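September, evening

Up at six to get the posters done before work. The printer at Griltus had them ready yesterday but the color was off on the bottom strip, so I asked for a second run and picked those up at lunch. They look fine now. 200 copies, same wording in English and Spanish, with the county version to follow when the translation comes back. I put four up at the sports hall on the way home and left the rest in the trunk.

The league meeting was at seven. Most of it went to the referee reporting form. At the moment a referee who hears a slur in a match writes it in the general remarks box at the bottom of the match card, and then it depends on who types up the cards whether it goes any further. Last season we had 676 match cards come in across the youth and adult divisions. Elvia Robles went through all of them over the summer, by hand, at her kitchen table. She found 67 with something in the remarks box that should have gone to the discipline panel. The panel saw eleven. I had expected a gap but I did not expect that one, and it was quiet in the room for a while after she read it out.

The new form has its own box with three questions and goes straight to the panel by email. There was some back and forth about whether fourteen-year-old referees should have to fill it in themselves. I said they should be able to, but that the adult on site has to sign it too. Two clubs thought this would put coaches off. Baststead said they already do something like it and have not lost a coach over it. It passed with one against. It starts with the second round of matches, which gives me about ten days to get it out to everyone. I will need to write a one-page guide. I should do it this weekend and I probably won't.

Then the money. We asked for 2,000 from the county inclusion fund and got it, all of it, paid in two halves. The first half covers the workshops up to the winter break. The second comes after we send in a report. Stankevičius, who are doing the workshop training, want to be paid per session and in advance, and I said I would ask whether they'd take half up front. Their trainer was good in the spring. The under-sixteens listened to her, and they don't listen to me.

Yurani Inga came for the last part to talk about the girls' team. She has nineteen players signed up and no regular field. They have been training on the strip behind the school, which floods at the low end, and they get moved off it when the boys' side has an extra session. She was polite about it but she had written down the dates, five of them since July. I agreed to take it to the field allocation people. The Grallix ground has a free slot from five to six thirty twice a week and I don't see why they can't have it. The lights there cost extra from October on. I'll have to find out how much.

She also asked if players can wear a sports headscarf without asking the referee before each match. The rule already says yes. Two referees told her team no last season. So that goes in the guide as well, on the first page, in plain words.

Home just after nine thirty. Ate standing up. The last of the watermelon is gone and there are no more worth buying, the ones at the store this week were all pale.
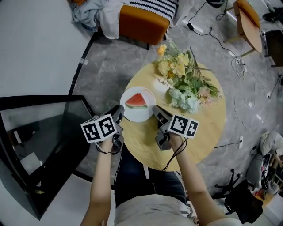
One slice, on the white plate.

Wrote to Stankevičius before I could forget. Started the email to the field people and stopped after two lines, I was getting short with them and they haven't done anything yet. Will finish it in the morning.

For tomorrow: call the school about the key to the gate. Ask Elvia if she still has her notes by club, since the panel will want them and I would like to see them first. Posters to Baststead and to the library. Find the spring attendance sheets, which I think are in the blue folder, or else in the box with the bibs. My knee is sore again from the stairs at the hall. Bed at eleven.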